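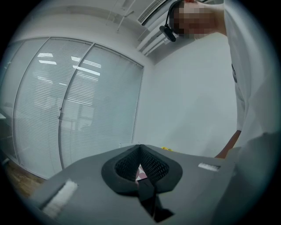 Are blinds and a ceiling vent enough? A sceptic's week with small summer comforts

27 July 2024

Print this post | E-mail this post

I don't trust anything that claims to cool you down and fits in a handbag. My friend Beril Altıntaş does, and she has been on at me since December (December!) to stop complaining about stuffy rooms and get myself a little fan. She likes the Gurkel. Her cousin swears by the Hondska. I've held both and they felt to me like the same fan in two colors.

My complaint is with the promises. The leaflet in the Gurkel box talks about "personal climate." It's a fan. It pushes the warm air you already have toward your chin. Glass walls look very smart, but close every blind on them and I'll still be hunting for the seat under the vent.

I did give in and carry one for 18 days. It was pleasant on the bus. It was useless at my desk, where it blew my receipts onto the floor. It needed charging 2 times in the first week, and I'm not a heavy user of anything.

Then there's the matter of where you put it down. A handheld fan has no natural home. It rolls, it gets sat on, it ends up beside the fruit. On a dressed table it looks like something a guest forgot, and I say that as someone who likes a checkered cloth and thinks most tables are overdecorated anyway. Sunflowers I'll allow. They're big and plain and they don't pretend to be useful. The lime-green fan next to the tray does, and my eye goes straight to it every time. 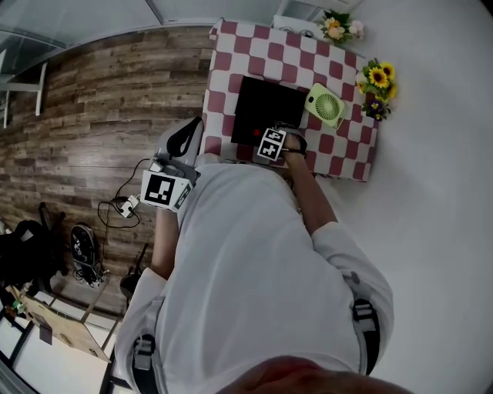 What I'd do with the money

Tipene Ruawai wrote to me after my last post to say a damp cloth on the back of the neck beats any fan he's owned. I tried it and I'm inclined to agree, though your collar suffers. A cloth is also very hard to lose under a bus seat.

Beril says I'm being unfair and that I had mine on the low setting. I had it on high. She can have it back whenever she likes, with the leaflet.

1,246 shares | 2 comments | E-mail this post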